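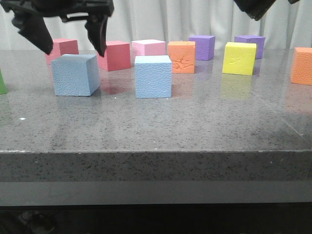
Progress report to the Luston Fund
Project: Chores at Home and in the Shop
Prepared by Marilou Dizon, project lead
October 29, 2024

Summary for people with a meeting to get to

The tidy-up bench is working well enough that we've stopped holding our breath when it starts. The laundry bench is not. The shop shelf is somewhere between the two and depends a good deal on what's on it. We have spent what we said we would spend, apart from the gripper pads, which are covered under Money below.

You asked us in January to answer one question in plain language: can a pair of robot arms do the sort of chores a tired person does at the end of the day? Our answer so far is that they can do a few of them, slowly, if the tired person sets everything up first.

Tidying up

We began with foam blocks because every house with a small child in it has something like them underfoot, and because foam forgives a clumsy grip. The colours let us give instructions a person would give, such as "put the red one away" or "leave the yellow one for now". The benchtop is polished speckled stone, much like a kitchen counter, and that was a deliberate choice on our part. Matte black lab benches flatter a vision system. A shiny counter puts a faint coloured smear under a block, and for most of the winter the Moya software was keen to tidy the smear as well.

In this period we ran 486 pick attempts on the blocks. An attempt counts as good if the block ends up in the tub it was meant for, without a person touching anything. Of the last 100 attempts, 99 were good. Before anyone puts that in a brochure, please note that these were one-block attempts with the blocks spread out and the tub in its usual spot. When we ask for the whole lot to be cleared in one go, the machine gets there, but it takes 20 minutes. Lovely Dimaculangan's niece did it in well under one, and then did it again without being asked, to make a point.

The remaining trouble is with neighbours. Where one block sits partly behind another, the arm tends to take hold of the front one, nudge the back one, and then go looking for the back one where it used to be. Two blocks of the same colour close together are worse. Told to fetch "the purple one", it will sometimes hover between the two purples like a man choosing a melon. We have now taught it to pick either and get on with it, and the hovering has mostly gone.

Pale colours gave us less grief than we feared. The backdrop is a white pleated curtain, and we had expected the folds to confuse things. They didn't. The software has never once tried to tidy the curtain, and we record this as a success because successes on the laundry bench are scarce.

Laundry

You will remember the target: take a tea towel from a heap, flatten it, fold it in half twice and put it on a pile. The arms can find the towel and lift it. They can now find a corner more often than they lose one. The second fold remains out of reach. What goes on the pile is best described as a towel that has been spoken to firmly.

Part of the problem is that both arms have to work together, and they were set up to stay out of each other's way. The Preltance controller is very polite about this. If one arm comes near the other, both stop, and they will stay stopped until somebody walks over. We have asked Preltance for a setting that allows the arms closer together when they are holding the same cloth. They've agreed to look at it, and we have a test version promised before our next report. I would not plan a launch around it.

We tried bath towels for a short while and have gone back to tea towels.

The shop shelf

Facing up a shelf, which is to say pulling the stock forward so it looks full, was the job our retail partner Wovix cared about most. It is dull work that gets done at closing time by whoever is nearest. Boxes are fine. Tins are fine if they aren't stacked. Bags of rice and pasta slump when they're gripped and then slump again when they're let go, and the arm considers the job finished in between.

Staff from Wovix spent a day with us and were kind about it. Their floor manager's view was that she'd take it for cereal tomorrow if it could be wheeled down the aisle by itself and didn't need the lights left on. It can't yet do the first, and the second is a fair point that hadn't occurred to any of us. We have added low light to the test plan.

What we got wrong

We said in our proposal that skills learned on one bench would carry over to the others. Gripping did carry over, to a degree. Knowing when a job is finished did not, and it has had to be taught from scratch each time. A cleared counter, a folded towel and a full-looking shelf are all obvious to a person and have nothing much in common for a machine. We should have allowed more time for this, and the revised schedule now does.

We also underestimated the daily fuss. Each session needs a check of the cameras, the fingers, the counter and the tubs before anything moves. Lovely has kept a log of this work and it eats a good part of every morning. If a household had to do the same, they would be better off picking up the blocks.

Money

Spending is on budget in staff time and rent. Gripper pads are over. We allowed for one set per quarter and have gone through 7 sets since January, mostly on the shop shelf, where the edges of cartons wear them down. A tougher pad is on trial. It lasts longer and is worse at foam, so for the moment we swap pads between benches. We are covering the difference from the travel line, as there turned out to be very little travel in folding tea towels.

Next period

Tidying: mixed objects, starting with blocks, plastic cups and one soft toy. Instructions will be given by people outside the team, in their own words.

Laundry: the second fold. If the new controller setting hasn't arrived by the midpoint of the period, we'll move to face cloths and one arm, and tell you we have done so.

Shop shelf: low light, and bags. Wovix has offered us damaged stock to practise on, including a large quantity of penne.

One decision is needed from the Fund. We would like to move the tidy-up bench out of our building and into a real kitchen for a month, with a member of the team present whenever it is switched on. Marilou has a costing ready and can send it through. We have one willing household, and they have asked whether it does dishes. We told them no.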